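The Drawer of Cables

I moved to Fustport in September with a rented van, two lamps and a box marked CABLES in handwriting I barely recognize as mine, because I was younger and more hopeful when I wrote it. The box has now been through four apartments. At no point in any of them did I open it. I just carried it up the stairs, put it in a closet, and told myself that one day I would need something in it very badly and feel smug.

That day came last month. My printer, a Trikton that I bought secondhand and have regretted at regular intervals, lost its power cord somewhere between the old place and the new one. A lesser person would have ordered a replacement. I had a box!

It took 40 minutes to find out that I own every cord except that one. I own cords for phones I traded in. I own a cord for a camera I dropped in a lake. I own one with a plug on each end, both of a type I have never seen on any device, and I suspect it only connects to itself. The whole mass had knotted into something you could have used to moor a ferry, and I pulled it out of the box in one piece, like a turkey.

So I sat on the floor and untangled it. I know. But it was raining, and the other choice was my taxes.

My rules started out strict. If I couldn't name the thing a cable went to, out it would go. This lasted for three cables. Then I reached a thick gray one and thought, well, that looks like it was expensive, and from there the whole system fell apart. By dinner I had a Keep pile, a Maybe pile, and a pile I had kicked under the couch so I wouldn't have to rule on it.

The final count, for the record, was 34. I threw out 7. The rest are in labeled sandwich bags, and some of the labels say "black, long" or "black, longer." One says "ask," and I don't know who I had in mind.

My mother keeps hers in a coffee can and has never lost one. When I asked how, she said she throws out the cord when she throws out the thing. I found this chilling.

There's an electronics recycler out on Kubiak, past the tire place, open until four in the afternoon for reasons of its own. I drove there with my seven rejects on the passenger seat. The man at the counter looked in the bag and told me I could have just put them in the bin outside. I had waited in line for this. I had brought ID.

The printer still has no cord. I ordered one from a parts outfit called Flekden, which has sent me a tracking number and a survey but so far no cord. When it arrives it will go in a sandwich bag of its own whenever it isn't in use, and the bag will say PRINTER in capitals, and I will lose the bag.

As for the box, it's empty and I can't bring myself to flatten it. It's a good box. It's back in the closet, and yesterday I put a spare phone charger in it, just the one, so it wouldn't roll around in a drawer.

Filed under: Apartment, Minor Defeats

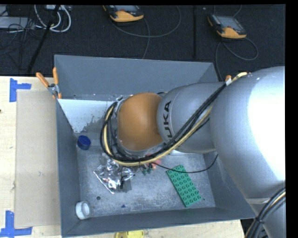

Photo: Trikton press library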